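Ticket: Wrist view episodes rejected by blur filter
Project: Clidden, cloth handling demos
Opened by: Lợi Kiều
Assigned to: Pieter Boersma
Opened: 9 June 2026
Status: Waiting on Lợi

Lợi Kiều wrote:
The blur filter threw out 50 of my last 80 episodes. I teleoperated every one of them and would like my afternoon back. Same task as in February, same script, and back then it kept nearly everything. Overhead view passes. Only the wrist view fails.

Pieter Boersma wrote:
Did anyone touch the exposure?

Lợi Kiều wrote:
No. I also restarted everything, including myself.

Pieter Boersma wrote:
Config says auto exposure is on. February's config says it was locked. Somebody touched the exposure. With navy cloth filling the view, auto picks a long shutter, and then you move the arm like you're late for a train. Please attach a reject.

Lợi Kiều wrote:
Attached. I move at a perfectly normal speed.

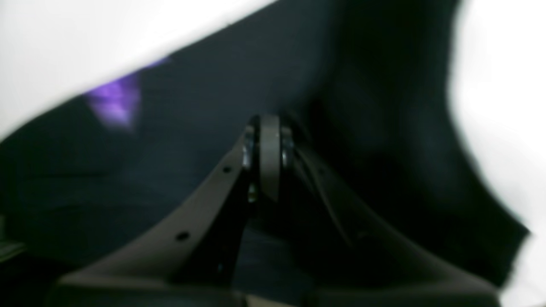 Attachment 1: wrist view, rejected. Finger hinge readable, purple patch on the navy cloth smeared.

Pieter Boersma wrote:
The purple streak disagrees with you about normal speed. The gripper holds up better because it travels with the camera, so the mount is probably fine. Lock exposure, record 30 more at a slower pace, and leave the threshold alone. I don't want the policy learning that cloth is a kind of weather.

Lợi Kiều wrote:
Locked. Recording now, at the speed of a museum visit. Keep the ticket open.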